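Vasholm Building – Electrical and Workstation Inspection, Second Floor
Checklist with comments
Date of inspection: Nov 29, 2023
Inspector: Evelien Lambrechts
Areas covered: Repair room, parts store, corridor, kitchenette

1. Distribution board
1.1 Board accessible, clear space in front – PASS
1.2 Circuit labels legible – FAIL
Comment: Labels for the bench circuits have faded. Reprint and replace. The typed list inside the door still shows the old room names.
1.3 Ground fault test button trips the device – PASS
Comment: Tested on all bench circuits. Reset normally.
1.4 Blanking plates fitted to unused positions – PASS

2. Fixed outlets and wiring
2.1 Outlet covers intact – FAIL
Comment: Cracked cover by the parts store door. Outlet taken out of use and tagged. Cover to be replaced before the tag is removed.
2.2 Polarity and ground check, 20 outlets – PASS
2.3 Cable trunking closed along full length – PASS WITH COMMENT
Comment: Lid loose behind the shelving. Pressed back by hand during the visit, but one clip is missing.
2.4 Emergency shutoff for bench power – PASS
Comment: Button is marked. Operates all bench outlets, leaves lighting on.

3. Power strips and portable equipment
3.1 No power strips plugged into other power strips – FAIL
Comment: Found in the kitchenette: kettle and microwave on the second strip of two. Separated on the day. The microwave needs its own wall outlet.
3.2 Cords free of cuts, tape repairs and crushed sections – PASS
3.3 Inspection tags in date – PASS WITH COMMENT
Comment: 17 tags expire before the next visit. List sent to Veerle Aerts.
3.4 Space heaters – NOT APPLICABLE
Comment: None found.

4. Exits, storage and fire equipment
4.1 Corridor clear to full width – FAIL
Comment: Flattened cartons stacked against the wall outside the parts store. Same finding as last time.
4.2 Extinguisher type suitable for electrical fires – PASS
4.3 Extinguisher gauge in the green, pin and seal in place – PASS
4.4 Stored goods kept below sprinkler heads – PASS
Comment: Top shelf cleared after the previous report.
4.5 Used batteries in closed container, terminals taped – PASS WITH COMMENT
Comment: Container nearly full. Arrange pickup.

5. Work on open computers
5.1 Power cord removed before the cover comes off – PASS
5.2 Static protection grounded and tested – PASS WITH COMMENT
Comment: Test log has a gap in November. Straps passed when checked.
5.3 Removed screws kept in trays, none left inside the chassis – PASS
5.4 Processors handled by the edges only – PASS
5.5 Power supplies not opened at the bench – PASS
Comment: Faulty units are to be swapped whole. Notice posted at the bench.
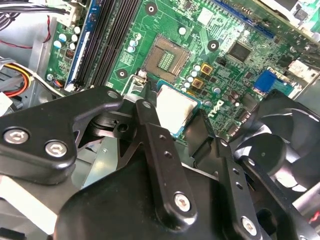
Reply from Veerle Aerts: Items 1.2 and 2.1 are on order, same supplier as before. On 4.1, the cartons are gone, but the recycling pickup only comes when we call it in, so I have asked for a fixed slot. Can 3.1 stay open until the electrician has quoted for the microwave outlet? The kettle has been moved to the wall. I also do not agree with the comment on 5.2 – the missing log pages were in the parts store and I can send copies.

Response to reply: 3.1 stays open, no objection. The strip must not go back in the meantime. Send the log pages and the comment on 5.2 will be withdrawn. 4.1 will be checked again at the follow-up visit.

Open items: 1.2, 2.1, 2.3, 3.1, 3.3, 4.1, 4.5, 5.2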